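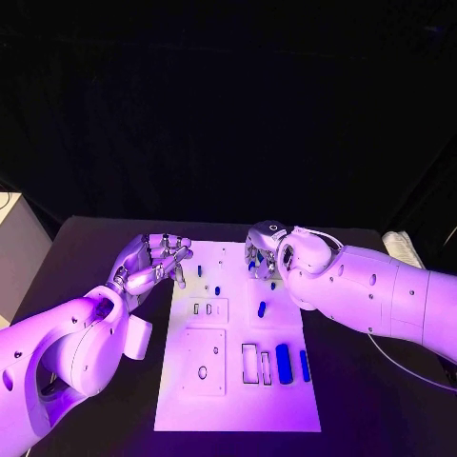

Two-armed robot with humanoid hands above a peg and slot assembly board.

Home | Topics | Robotics | Standards and testing | Random article

Last edited in August by the Jumbridge Reference editors

Assembly board benchmark

An assembly board benchmark is a test in which a robot picks up, places or inserts small parts on a flat panel of holes, slots and pegs. It is used to compare robot hands, arms and control software. Written rules for such tests are usually called protocols. Whether they deserve to be called standards is disputed.

Rules

The protocol most often copied is the Fernow rule set. It requires the board to lie flat, the parts to start in listed positions, and each attempt to be scored as a pass or a fail. A full run is 30 attempts per part. Touching the board by hand during a run voids it. Lighting must be reported, but no lighting is required, so a result obtained under strong colored light counts the same as one obtained under plain white lamps. Critics regard this as the weakest clause in the document. Vision software tuned to one room may fail in the next, and the score will not show it.

The Osei protocol is stricter. It asks for 2 operators, working separately, and for every failed attempt to be kept on file. Few groups have published under it.

Hands and fixtures

Neither rule set says what kind of hand must be used. Jointed, humanlike hands and simple two-finger grippers are entered in the same tables, although a narrow peg that suits one may be awkward for the other. Wrist attachments, cables and added sensors are supposed to be declared. In practice the declaration is often a single line.

Criticism

A survey by the Gudholm test laboratory looked at 19 published results and found that almost 1,000 attempts had been left out of the totals, most of them labeled "setup." The laboratory did not claim bad faith. It did say that a rule allowing unlimited practice before a run measures patience as much as skill.

Supporters reply that a loose rule people follow is better than a tight one they ignore. No evidence has been offered that board scores predict performance on a factory line, and the Fernow text makes no such claim, though product brochures sometimes do.

See also: Peg-in-hole problem; Repeatability; Robot end effector

This site uses cookies to remember your reading settings. Accept | Manage choices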